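Ticket: Break room vending machine, second floor, slot D5
Opened by: Hermine Lüthi
Assigned to: Gebhard Holzer, Facilities
Priority: Low (changed from Urgent by Facilities)
Status: Closed, more or less

Hermine Lüthi, 2026-05-14
The Storlow machine took my money again. I pressed D5, the coil turned, the pastry leaned forward to have a look at me and stayed where it was. The display said THANK YOU. I bought a second one to push the first one out, as everyone does, and the coil turned again and now two of them are leaning. Please send a person.

Gebhard Holzer
Thanks for reporting. Have you tried another slot?

Hermine Lüthi
I have tried C5, which is pretzels. C5 works perfectly. I don't want pretzels. I would like it noted that I am 0 for 2 on D5 this week and that I also lost money to it in December, when the ticket was closed as "seasonal."

Gebhard Holzer
Went up at lunch. Power is fine, bill reader is fine, display is fine. Ran the test vend from the service menu: D5 reports a full rotation and a successful sale, with nothing in the tray. The drop sensor is supposed to catch that and refund the customer, so I checked the settings. The drop sensor is off. According to the log it was switched off by someone at Raju, the company we lease from, with the comment "too many refunds." I can't argue with the logic. Turned it back on.

Gebhard Holzer
With the sensor on, the machine now refunds every sale on every row, including the ones that drop. The second floor has discovered this. I have turned the sensor off again and the pretzels are gone. 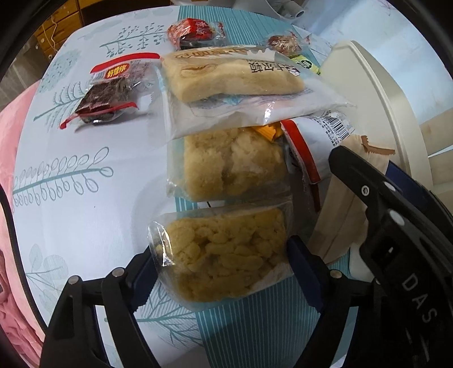 Hermine Lüthi
So the current position is that I have no pastry and other people have free pretzels.

Gebhard Holzer
That is the current position. Called Raju. I was on hold for 30 minutes and then spoke to a man who asked me to unplug the machine and plug it back in. I told him I had done that. He asked me to do it again while he listened. After the restart the display came up in Portuguese. He said that was a good sign.

Second call, different person, much better. She asked which coil is fitted in row D. Coils come in different pitches, it seems, and the number is stamped on the back end where you can only read it by taking the whole tray out. Ours is an 18. An 18 means eighteen items packed close together, so each turn moves things forward a very short way. Fine for gum. A soft packet needs more travel than that or it folds over the lip and sits there.

Hermine Lüthi
Who puts a gum coil in a pastry row?

Gebhard Holzer
Erico Refreshments, who fill it. Their note on the inside of the door says the wider coil was "borrowed" for a machine at the Deleo building across the street. No date on the note. I have asked Deleo if they would like to give it back and they have asked me to open a ticket.

Gebhard Holzer
Deleo came through. Coil swapped. Steps for whoever inherits this:
Turn the machine off at the wall and pull the tray out until it stops, then lift.
Unclip the old coil from the motor and turn the new one so the end points to six o'clock. If it points anywhere else you will be back here.
Reload from the back, seam side down.
Drop sensor on, then clean the two little windows at the bottom of the chute. Ours had a layer of something sticky, and that explains the refunds.

Ran 16 test vends on D5. All of them dropped, and the sensor saw all of them. The display is still in Portuguese. I have left it.

Hermine Lüthi
Tried it just now. The pastry fell properly. It landed flat against the flap and the flap won't open.

Gebhard Holzer
Please open a separate ticket for the flap.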